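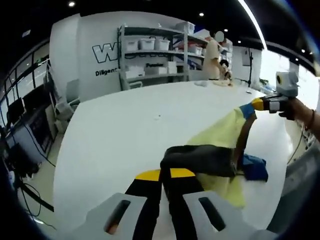

If you fold a T-shirt in thirds it will always get a line down the front, wrote a reader from Bumgate under my last entry, and it is better to fold it only once, down the middle, and then roll it. She has done it like this for all her life and her shirts look fine.

I thought about it on the way there this morning. I agree that the line is ugly. But I don't like the roll. When I take one rolled shirt from a drawer, three others open by themselves, and then I must roll everything again. Maybe my drawers are too deep for it.

Tuesday. Up early, bread from Kalniņš still warm in the bag, and I ate the end of it at the tram stop. I like the dark one with seeds, but they had only the light one. The tram from Soltitz was late and I arrived with cold hands, and cold hands are bad for folding because you don't feel if the cloth is double or not.

We have the big white table for the clothes. It is a very good table for this work. At home I fold on the bed, and the bed is soft, so the shirt sinks in the middle and the sleeves are never the same. On a hard table you can push the air out with the side of your hand. Also on white you see everything, every thread and every bit of fluff. I wear black trousers on such days and I regret it each time.

The first thing I had in my head was to make some order by color. Yellow with yellow, blue with blue, the dark things apart. This is how my mother did it, and I did it like this for many years without asking why. But when the clothes come in a heap, the colors are all inside each other, a yellow thing is under a black one and a blue one is under the yellow, and you spend half of the morning pulling. Now I think it is better to take what is on the top, fold it, put it away, and take the next. The color can wait until the end.

I must also write down what I learned about thin cotton, before I forget it. Thin cotton does not want to be pulled from the middle. If you lift it from the middle it makes a tent and falls back in a different place. You have to take it near the edge, where there is a seam or a cuff, because there the cloth is stronger and it keeps its form in the air. Then you lay it down slowly, the far side first. I did it too fast many times. When I do it slowly it lies almost flat and I have only one wrinkle to take out.

At eleven, tea. I had brought the Closura clips with me to try them. They are the small plastic ones that should hold a pile together so it does not slide in the suitcase. I bought 5 of them in Bumgate before Christmas and they stayed in the drawer until now. My opinion is that they are good for towels and not good for shirts. On a shirt they leave a bite, like from a small dog, and it goes away only with the iron. I will keep two for the kitchen, for the bags of rice and flour, and give the rest away.
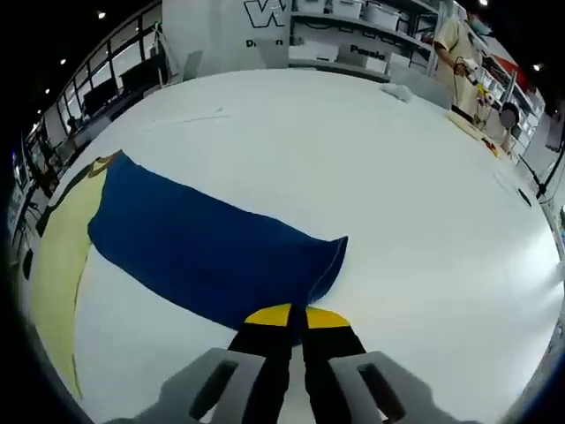 After the tea I went on with the long pieces. A long piece looks easy, it has only four corners, but it is the corners that make the trouble. There is always one which turns up by itself. I press it down, I go to the other end, I come back and it is up again. My grandmother put a spoon on it. She had a heavy soup spoon which was never used for soup, it was only for the sewing table, and as a child I was not allowed to touch it. I don't know where it is now. I looked for it when we cleared the house in Soltitz and I found only the thimbles and the buttons, I think 2000 buttons if somebody would sit down to count them, in cookie tins.

So I have no spoon, I have only my hand, and for a long piece I would need a third hand. I tried today to fold the corner first in the wrong direction, then back. It helped a little. With a heavier cloth it would help more, I believe.

Another thing, about the order. If I put a long narrow cloth over another one, crossed, then I cannot fold the lower one without moving the upper one, and if I move the upper one, it loses its shape. It sounds very simple when I write it. But I did exactly this two times before lunch, and then one more time after lunch. Next time I want to leave one side of the table free, as a place for finished things only, and not put there my cup or my glasses or anything else.

Lunch was soup from the corner shop, too salty, and the rest of the bread. I read the comment from Bumgate again while I was eating. She says also that one should never fold a shirt with the collar inside. There she is right. With the collar on top you see at once which shirt it is and you don't need to open it.

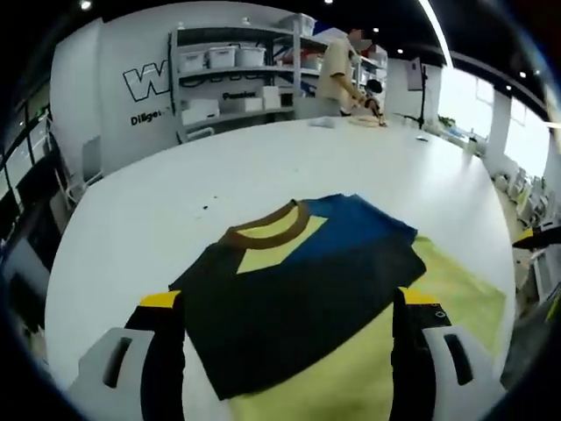 Notebook 5, page 40

I started the new page only for the T-shirts, so that I can find it later.

What I do now: the shirt lies with the face down, I smooth it from the collar to the hem, then one side in, the sleeve back, then the other side the same. Then from below up, one time, and turn it over. The collar comes out on the top. I leave the width of two fingers beside the collar. When I leave less, the collar gets bent and looks tired already in the drawer.

A dark shirt is more difficult for me. I don't see the side seam well on it, and my eyes are not so good after three o'clock in the afternoon. I find the seam with my thumb. Maybe I should do the dark ones always in the morning and leave the light ones for later. And a dark shirt on top of something yellow is good in one way, you see the outline very clearly, if it is straight or if one shoulder is bigger than the other. I never thought of this at home, where my bedspread is brown.

My back was hurting after so much standing. The table is a little low for me, and everybody bends over it. At home I put two books under each foot of the ironing board, but this is not possible with such a big table.

I came home at half past five. I opened my own drawer with the rolled ones and took everything out on the bed, also the winter ones. I wanted to do them all again in my way, but I did only the upper half and then I was too tired. The rest is lying on the chair. For the woman from Bumgate I will try her roll with three old shirts, for one week, and write here how it was.

To buy: thread, white and dark blue. A lint brush with a long handle. 200 grams of the seeds for the bread, if I bake on the weekend. Ask at Kalniņš when they have the dark one, before eight or after.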